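Setting Up Your Zevport Lottery Terminal
Section 2: First start, ticket stock and opening your sales day

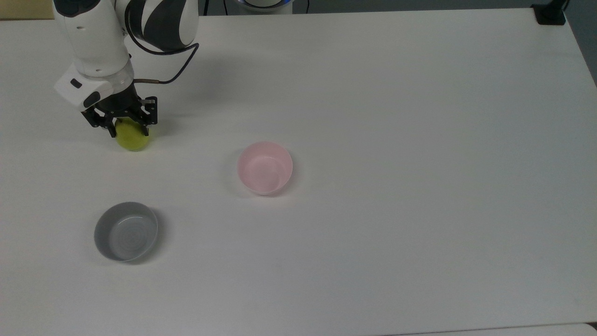 Welcome to the fun part! Your terminal is out of its carton, the power cord is in, and you're only a short way from selling your first draw ticket. Keep your Perkcombe retailer card handy, as you'll need the number on the back.

1. Press and hold the power key until the screen lights up. The first start is slower than the ones after it, so let it finish.

2. Choose your language, then tap Store Setup.

3. Type your retailer number and tap Confirm. Your store name should appear at the top of the screen. If you see a different store, tap Back and enter the number again.

4. Enter the starter code 2276. The terminal will ask you to pick a new code right away. Choose one your staff can remember but customers can't guess!

Caution: Never leave the starter code in place. Sales stay locked until you change it.

5. Open the printer lid and drop in a roll of ticket stock, with the paper feeding from the bottom toward you. Pull out a few inches, close the lid and tap Test Print. You'll get a practice slip with the word VOID across it. Look for sharp, dark bars from edge to edge.

Note: A full roll gives you roughly 3000 single-draw tickets (fewer if your customers love multi-draw play, and plenty of them do). The stock counter doesn't know when you change rolls, so tap New Roll each time.

Caution: Use Warside ticket stock only. Plain receipt paper will print, but those tickets can't be validated for a prize.

6. Plug the customer display into port 2 on the back panel. The current jackpot shows up as soon as it connects, and it looks great on a busy counter.

7. Tap Open Day. The terminal downloads the draw schedule and the list of active scratch games. When the bar turns green, you're ready to sell!

Activating scratch packs

Scan the barcode on the pack wrapper before you load the tickets into the dispenser. The screen shows the game name and pack number; check both, then tap Activate. A ticket from a pack that was never activated can't be paid out, even if it's a winner.

If the bar stays yellow

Check that the network cable clicks into place at both ends, then tap Retry. If it's still yellow, call the Abbasi help line and have your retailer number ready.

Revised 20/12/2019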